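### 3.2 Folding Habits for Heavy Garments

Trousers made up the second largest group of items in the household survey, after T-shirts and other light tops. Of the 1,104 garments logged across the participating homes, 242 were jeans or other heavy cotton trousers. We treat them separately in this section, as they were folded differently from everything else and took up more shelf space per item than any other type of clothing except winter coats.

Participants were asked to fold their laundry where they normally would, at the time of day they normally would. Most did so in the bedroom, in the evening. We had expected tables and ironing boards to be common, but the bed was the main folding surface in the Fokley homes and in most of the Nzioka homes as well. Several participants said that they spread a blanket over the bed first and worked on top of it. The reasons they gave varied. Some wanted to keep lint off the sheets, and others just found the bed already made up that way.

The blanket matters for how trousers are folded. On a hard, flat surface, people tended to lay a pair of jeans out at full length, match the legs, and press the fabric down with the palm before each fold. On a thick blanket the fabric underneath gives way, and pressing has little effect. Participants working on plush or quilted covers pressed less, folded more often, and produced a shorter and thicker bundle. Figure 2 shows a folded pair of blue jeans on a red plush blanket.

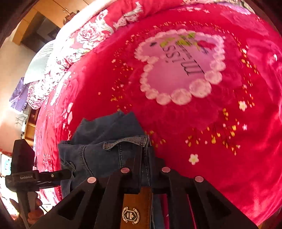 **Figure 2.** Folded denim jeans on a bed covered with a plush blanket. The leather label patch at the waistband faces outward.

We grouped the finished bundles by two features: the number of layers and the side left facing out. For the first, we used only three classes (flat, medium, and thick), since the layers of a soft bundle are hard to separate by eye and our two coders often disagreed by one. For the second, we noted whether the waistband, a pocket, or the plain leg was on the outside. Bundles that had come apart before coding were left out of both counts.

Thick bundles were the most common result on beds, and flat bundles were the most common on tables. The outward side showed a weaker pattern. People who stacked their jeans on open shelves were more likely to leave the waistband and its label visible, and they told us in the interviews that this helped them tell one dark pair from another without unfolding the stack. People who used drawers had no clear preference. In the Sernent homes, where most of the storage was in deep drawers, many participants said they had never thought about it.

Seams and belt loops caused more trouble than we had planned for. A double-stitched seam is stiffer than the cloth on either side of it, and a fold made across several seams tends to open again. Some participants dealt with this by turning the waistband in first, others by placing the heaviest part of the bundle at the bottom. Loops also caught on knitted items in mixed stacks. We did not record how often this happened, but it came up in around 200 interview comments, mostly in answer to the question about what made putting clothes away slow.

The shelf measurements were made with the Skadeo storage sheet, which asks for stack height and depth only. It has no field for how firmly a stack is packed, so a loose stack and a compressed one of the same height are recorded as equal. This affects trousers more than lighter items, and the heights in Table 4 should be read with that in mind. Section 3.3 turns to bedding, where the same sheet was used with an added line for width.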